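"Mostivstead" to return with its old voices and a new snail

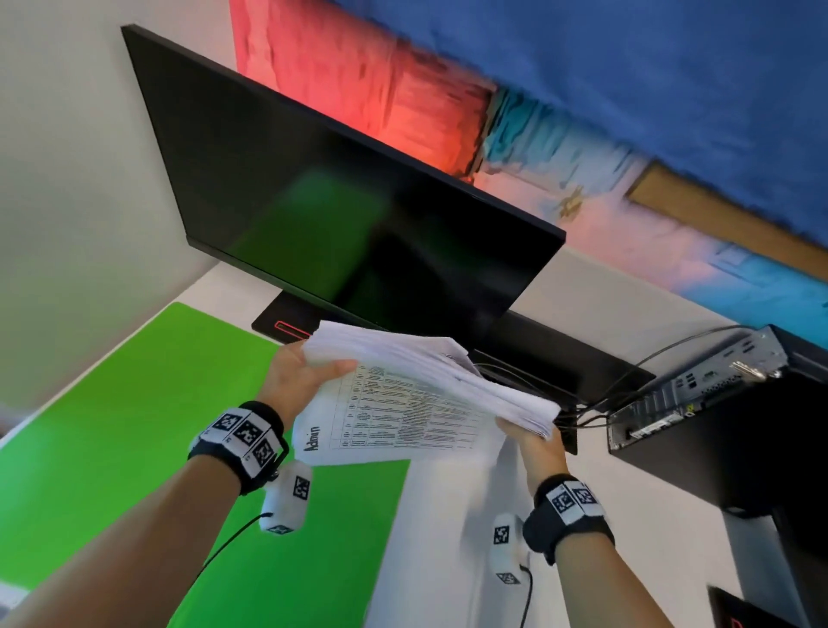 A thick stack of paper, topped by a table in very small type.

"Mostivstead," the animated series about a village of farm animals who have never once finished a harvest, is coming back for a new season with its original voice cast in place. Atley, the studio that makes it, confirmed the news on Sunday evening, a time of the week normally set aside for announcements a company hopes will go unread.

The new season will run to eight episodes and will stream on Xiao, which picked up the rights to the show last winter along with a cooking contest and a great many documentaries about bridges. Recording is already under way in Plisden, in the same studio where the earlier seasons were made. The building has been repainted. According to the cast's social media posts, the heating has been left as it was.

There are 148 existing episodes of "Mostivstead," and viewers of a certain age can recite a worrying share of them. The show ran for six seasons before the network that carried it decided children would prefer a program about skateboarding vegetables. Children had their own view on this, and the vegetables were gone by spring.

The return was held up for most of a year by talks over pay. Under the old contracts, performers were paid by the character and by the session, a system that suited everyone until the writers discovered how cheap it was to have one actor talk to herself. The performer behind the hen ended up voicing the hen's sister, the hen's rival, a visiting bishop and the wind. Her new deal is said to cover all of these, with a separate line for the wind.

Neither side would discuss money. That has not stopped the celebrity finance sites, which have spent the past week publishing estimates of what each cast member is worth. One site puts the voice of the donkey at a figure that would make him the wealthiest person in Plisden. Another, working from what seem to be the same facts, gives a sum that would not buy a decent used car. Both describe their research as thorough.

The donkey himself responded with a short audio clip, in character, of a long sigh. It was the most popular thing he has released in years, and he was presumably not paid for it.

Fans had feared the worst after Xiao held open auditions last fall for what it called "fresh sounds." The call drew 700 recordings, many of them from people doing an impression of the existing donkey. Some of these were very good, which only made the existing donkey harder to argue with. Atley now says the auditions were always meant to fill one new role, a snail who runs the post office, and that talk of replacing the cast was a misunderstanding. The studio did not say whose.

The snail has been cast, though the studio is keeping the name quiet until the trailer comes out in December. All it will say is that the performer is new to animation, has a background in radio weather reports and speaks at a pace the editors have described as "a challenge." Each episode is 11 minutes long. One early script gives the snail a full page of dialogue about stamps, and it remains to be seen what will be left when the theme song has had its turn.

As for the theme song, it is staying too. There had been talk of a remix. A version with drums was played to a small audience of former viewers, now in their thirties, and the comments sheet was passed up the line and not spoken of again. The accordion will be back, recorded fresh, with the wrong note in the second verse kept in by popular demand. The musician is understood to have needed several takes to get it wrong in the right way.

Other changes are modest. The barn will have a door that closes. The goat, who spent the first two seasons with one horn on the left and the rest of the run with one horn on the right, will be given a firm position on the matter. Atley has declined to say which, and a lively argument is in progress on the fan boards, where members of the Left Horn camp have begun signing off their posts as such.

Xiao, for its part, has promised not to interfere with the writing, and then listed its suggestions. They include a shorter opening, a longer opening for viewers who skip the first one, and a pig with a podcast. The writers have accepted the pig. He appears in one episode, has no listeners and is eaten up with envy of the snail, who knows everybody's business and never has to advertise mattresses.

Older episodes will go up on the service ahead of the new ones, including the Christmas special that was shown once and then shelved because of a rights problem with the carols. The carols have been replaced by humming. Subtitles will be available, so viewers who are hard of hearing can read the word "humming" in full.

There will also be toys. A talking donkey is planned for the holidays, loaded with phrases from the original recordings, and the actor's new contract reportedly gives him a small cut of each one sold. Earlier donkeys, from the first run of the show, had a habit of sighing in the closet at night with the batteries nearly dead. Those now change hands online for sums that the celebrity finance sites would do well to look into.

The cast has been in good spirits, going by the few clips released so far. One shows the hen and the donkey reading a scene together for the first time since the old show ended, both of them with reading glasses on, neither of them able to get past the word "turnip." Atley has said the take is unusable and that it will probably be on the soundtrack album.

The first two episodes arrive on Xiao in the new year, with the rest following weekly. The bridge documentaries are available now.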